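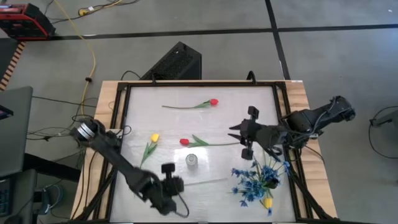 Two red tulips, two yellow, and a little glass to put them in.

Tulip Table, November gallery

Flowers on a gray day are such a treat! Themba Motaung put this page together for everyone who loves a simple arrangement, and it's our favorite gallery so far (we're up to 25 now, hard to believe). I love how the reds point opposite ways, with a yellow one on a slant beside them. Tulips look wonderful lying loose like this, long stems and all, before anybody starts fussing with them.

The next one is all about the glass. That raised diamond pattern catches the light beautifully, with even a faint touch of violet in it, and the red tints the lower part of the vase. And look at the reflection on the tabletop!
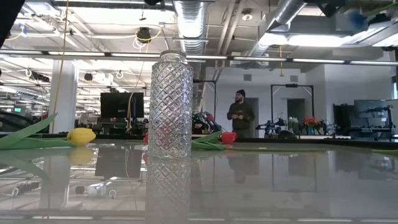
More from the Atallah flower pages

Garden roses in jam jars, 15 pictures
Dried grasses and seed heads, 10 pictures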